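We use cookies to remember your reading level and text size. Accept | Settings

How Do You Test a Robot's Fingers?
By Mwanaisha Obura
February | Machines at Work

A gripper is the part of a robot that holds things. It does the job your hand does, but most grippers are much simpler than a hand. Your hand has five fingers, and each one bends in several places. Many grippers have only two fingers, and those fingers don't bend at all. They slide toward each other to close and slide apart to open.

With so few parts, the shape of each part matters a lot. A finger that is a little too thick may not fit between two objects. A finger that is too smooth may let a cup slip. Engineers usually make several kinds of fingers, try them on the same jobs, and write down what happens. This is called a comparison test.

At the Barnmont workshop, two sets of fingers are being compared. The first set is called Stuka. Its fingers are blocky, with flat inner faces. The second set is called Hotia. Its fingers are thinner and have a soft strip glued along the inside. Both sets attach to the same hand-held tool, which has a camera on it. A person holds the tool and does the job with it, and the camera records what the fingers are near and what they touch. Later, a computer can study the recordings and use them to work out how a robot arm should move.

Why a basket?

The test jobs come from ordinary life. One of them uses a small basket with slats, the kind of thing you might keep on a bathroom shelf.
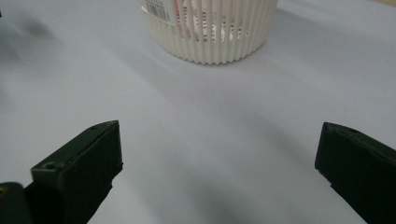 A basket is harder for a machine than it sounds. If the wall were solid, the computer would only need to find one smooth surface. Slats and gaps make a pattern of light and dark stripes, and anything inside shows up in thin strips between them. You can look at those strips and guess what the whole object is, because you have seen thousands of objects in your life. A computer program has to learn this from recordings.

The color of the basket matters too. A white basket on a pale table has edges that are harder to find than a red basket on the same table. The difference between the brightness of two things is called contrast. When contrast is low, a program can make mistakes about where one thing stops and the next thing starts. A good test includes some low-contrast objects, since plenty of homes have them.

What counts as a try?

One attempt at a job is called a trial. A trial begins when the tool starts to move and ends when the object is in its place, or when the person gives up. Each trial gets a line in the log. The line says which fingers were used, what the object was, and whether it was dropped.

One trial tells you very little. If you throw a ball at a bucket once and it goes in, you might be good at throwing, or you might be lucky. If you throw it 300 times, luck matters much less. The plan at Barnmont is to record about 3,000 trials, shared between the two sets of fingers. So far the log has 1,968 lines.

Keeping it fair

In a fair test, you change one thing and keep everything else the same. Here the thing that changes is the set of fingers. These things should stay the same:

- the objects
- the table
- the lamps
- the camera and its settings
- the place where the basket starts

The last one is more difficult than it looks. Baskets get bumped. After each trial the basket goes back to its starting place, and the person checks it before beginning again. If it started closer to the tool for one set of fingers, that set would have a shorter trip to make, and the results would be hard to compare.

People can also make a test unfair without meaning to. Someone who has practiced all morning is better at the job than someone who has just sat down. For this reason the fingers are swapped often. Stuka goes first in one group of trials, and Hotia goes first in the next group.

Long objects, short objects

A block is easy to hold because it is much the same all over. A hair brush is different. It has a wide head at one end and a narrow handle at the other. If you hold it by the end of the handle, the heavy part can swing down. Engineers call the swinging force torque (say "tork"). You can feel torque by holding a ruler flat by one end with an eraser on the far end. Move the eraser closer to your fingers and it gets easier to hold up.

Bristles are a problem of their own. They bend when you squeeze them, so a gripper that closes on bristles may seem to have a firm hold and then lose it. A smooth, glossy handle has a different problem, which is slipping. The brush also has to go into the basket at an angle that lets the wide head pass the rim.

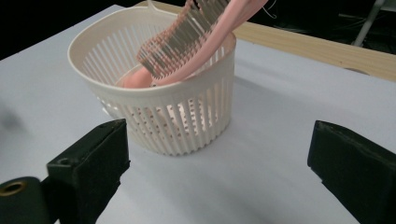

What the log says so far

These results are from the first part of the test and may change.

Stuka fingers dropped fewer brushes. Their flat faces are large, so they press on more of the handle at once. Hotia fingers did better with small, light objects and were easier to fit inside the basket. With tall objects there was no clear difference.

A log entry from Tuesday reads: "Hotia, brush, dropped at rim. Strip coming loose on left finger. Stopped to reglue." Notes like this are useful. Without it, someone reading the numbers later might blame the shape of the finger when the glue was the cause.

The next step is a third set, Kershaw, which has a shallow groove down the middle of each finger. The groove is meant to stop round handles from rolling. It will be tried on the same objects and the same table.

Words to know

Gripper: the part of a robot that holds things.
Trial: one attempt at a job.
Contrast: how different two things are in brightness.
Torque: a turning force.
Log: a written record of each trial.

Contact the editors | Copyright Machines at Work | Back to top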